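Fitting Transfer Cell: Stoppages and Safety FAQ
Jimstead pilot line, updated 2019-01-08

We love getting questions about the two-armed cell, and since the June stoppage we've had a lot of them! Gintarė Pētersons and Zoi Chrysikopoulos put these answers together.

What does the cell do?
It moves small metal fittings between a blue compartment tray and a perforated steel tray, so they can go on to washing at Prusinbridge.
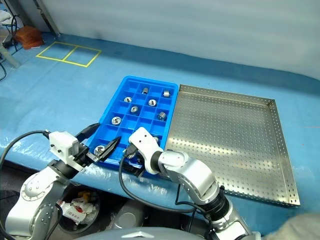 What went wrong in June?
The right gripper reported "part held" when its fingers had closed on a cell wall. The arm lifted, the tray came up with it, and the force limit stopped everything. The limit did its job, and we were thrilled to see that. The false report was the real fault. It had happened 16 times in 1,366 picks before anyone read the log properly.

Was anyone hurt?
No. One tray cracked and we spent a happy afternoon chasing nuts across the floor.

What was the fix?
The grip check now compares finger opening with the size of the part it expects. If the two don't match, the arm opens, backs straight up and tries once more -- then it stops and calls for help. We also slowed the last bit of the descent.

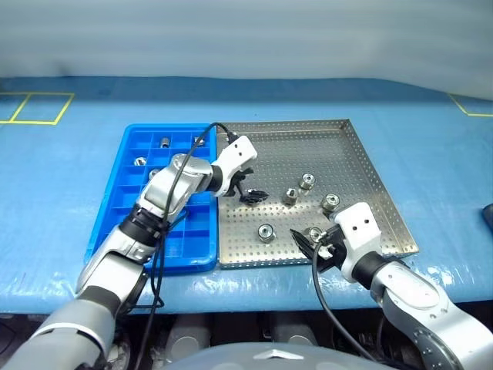
Can I reach in to straighten a part?
Only after pressing the stop and waiting for both arms to go still. A paused arm can start again without warning, so pause doesn't count.

What about the cables?
Good one! Check the loops at both wrists before each run. If one can snag on a tray rim, call Zoi.

Who signs off a restart?
Gintarė or the Fimico engineer, after 15 clean picks at low speed.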